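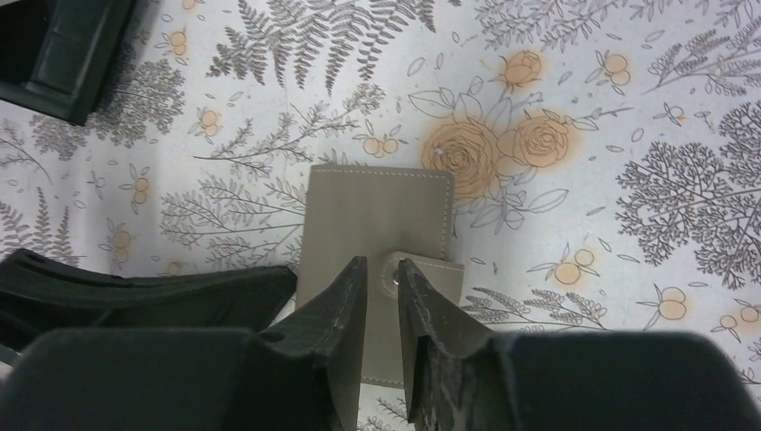

Chapter 6
Fasteners and Closures in Small Goods

6.1 Scope of the chapter

A closure is any part of an article that holds two edges or panels together and lets the user separate them again. Permanent joins such as sewn seams, rivets and glued laps were covered in Chapter 5 and are mentioned here only where a closure depends on them. The articles considered are those carried in the hand or pocket: wallets, coin purses, key cases, card holders and document sleeves. Luggage closures carry heavier loads and are treated in Chapter 9.

Small goods place an unusual set of demands on a closure. The panel is thin, the area available for attachment is limited, and the user often works the closure with one hand. A snap that performs well on a work jacket may tear out of a wallet strap within a season, although the snap itself is undamaged. For this reason the chapter treats the fastener and the material around it as a single unit.

6.2 Terms used

Opening force is the pull needed to separate a closure, measured at right angles to the panel unless stated otherwise. Closing force is the push needed to engage it. Shear hold is the resistance of a closed fastener to a pull in the plane of the panel. The three values are independent. A magnetic closure typically has a low closing force and poor shear hold, while a post and slot closure has good shear hold and almost no opening force once the strap is lifted.

A snap fastener has four parts. The cap and socket are set on the upper layer, usually a strap or flap, and the stud and post are set on the lower layer. The cap is the part seen in use. Its shape has no direct effect on opening force, though a domed cap spreads finger pressure during closing and is less likely to mark the panel it rests against.

The strap margin is the distance from the edge of the cap to the nearest cut edge of the strap. The free end, or tab, is the length of strap beyond the cap. The user grips the tab to open the closure, and a longer tab reduces the force felt at the finger by acting as a lever – up to the point where the strap bends before the socket releases.

6.3 Classes of closure

Closures are grouped in this book by the way they resist separation. Spring closures, which include the common snap, rely on a split ring or wire that widens over the stud and then contracts. Interlocking closures, such as zippers and turn locks, rely on shape alone. Friction closures include tuck tabs and tight-fitting sleeves. Magnetic closures form the fourth class. Hook and loop tape is placed with the interlocking group, although its behavior in peel differs from that of the other members and is examined separately in Section 6.7.

6.4 Failure at the setting hole

Most complaints about snaps concern the strap. In a bench study by Felista Owino at the Rolisholm workshop, 308 straps were opened and closed until either the fastener or the strap failed. Unlined straps failed first at the setting hole, where the punched edge stretched into an oval and the cap began to rock. Straps with a woven reinforcement between the layers failed later and more often at the fold. The Tiedemann gauge described in Section 6.8 was used to record hole growth after every 100 cycles.

Two practical rules follow. The hole should be punched to the diameter of the post and no larger, and the strap margin should not be less than half the diameter of the cap. Edge stitching on the strap helps to resist stretching but cannot make up for an oversized hole.

The next section takes up the selection of snap size by panel thickness. Readers without access to a setting press should first complete the hand setting exercise in Appendix B.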